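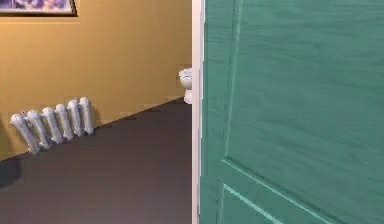

From: sim tooling maintainer, Ulport navigation group
To: pultum-dev list
Subject: Re: Door stage passes in the sim but the planner won't go through

Hi all,

Sorry for the slow answer. I wanted to run this myself before guessing, and then the asset rebuild ate most of my morning. The render at the top is from the bathroom doorway in the Flamside apartment, with the green door partly open, and it comes from the same spot where your run gave up. Having a view like this next to the costmap helped me a lot, so I'd encourage everybody to attach one when they report a door problem.

On the earlier message:

> We're on the September build of Pultum with the stock Flamside
> apartment. In episode 145 the door stage reports success, and
> then the planner refuses to produce a path into the bathroom.
> It retries 3 times and exits with NO_PATH. The opening looks
> plenty wide in the viewer. We tried shrinking the inflation
> radius and it made no difference at all, which I found odd.
> Is the door still being treated as closed somewhere?

Yes, I think it is, and you were closer than you may have realized. The door stage and the planner get their idea of the door from two different places. The stage reads the hinge joint straight from the simulator, so it knows right away when the angle passes the threshold. The planner only knows what the map layer tells it, and the map layer keeps the old door cells until perception has cleared them. With the old cells still sitting across the opening, you can shrink the inflation radius all you like and the planner will still see a wall there. (I did exactly the same thing the first time I ran into this, and lost an afternoon to it.)

So why doesn't perception clear them? Look at how steep the angle on the door is from this viewpoint. The face runs away from you, and the depth-based plane fit gets very few good points on it. The segmenter does find the door, but the fit falls under the confidence limit, so the tracker hangs on to the last pose it trusted, and that was the closed one. I replayed your episode with tracker logging turned on and it held the closed pose for 1,043 ticks, right up to the exit.

I also wondered for a while whether the pale molding was to blame. Those bevelled lines slant across the lower part of the door, and the edge detector does love them. I swapped in a plain door with no panels and got the same stale pose, so I'm fairly comfortable setting that idea aside. If anyone has a run where the molding really does matter, please send it along, I'd be glad to see it.

What I'd suggest for now, in your stage config:

door_tracker.hold_last_pose: false
door_tracker.clear_on_stage_success: true
map.door_layer.source: tracker

The second line is the one that matters. It drops the old door cells when the stage reports success and lets the next depth update fill in whatever is there. Please don't point the layer source at the simulator joint, tempting as it is — it will look wonderful in the sim and then you'll have nothing to feed it on hardware.

With those settings I ran your seed again and got a path into the room on the first try. I then ran 43 more seeds on the same doorway and none of them ended in NO_PATH. A couple of the paths hug the white door frame more closely than I would like, but that's a cost tuning question and probably deserves its own thread.

One more thing while we're in there. The radiator along the yellow wall comes through as separate little obstacles in my map, one for each section, instead of one long one. It does no harm that I can see, except that the footprint check gets slower on that side. Russo (our mesh merge script, for those who joined recently) should be able to handle it if you run it over the room before export. I haven't tried it on this room yet.

I'll put the clear-on-success change up as a patch with the default switched on, unless somebody has a good reason to keep the old behavior. The only case I can think of is a door that swings back after the stage is done — the map would show it open until the next depth update came in. I'd like to hear from anyone running doors with closers before I merge.

Thanks for sending the full log along with the config. It saved me a lot of back and forth.

Ulport navigation group, sim tooling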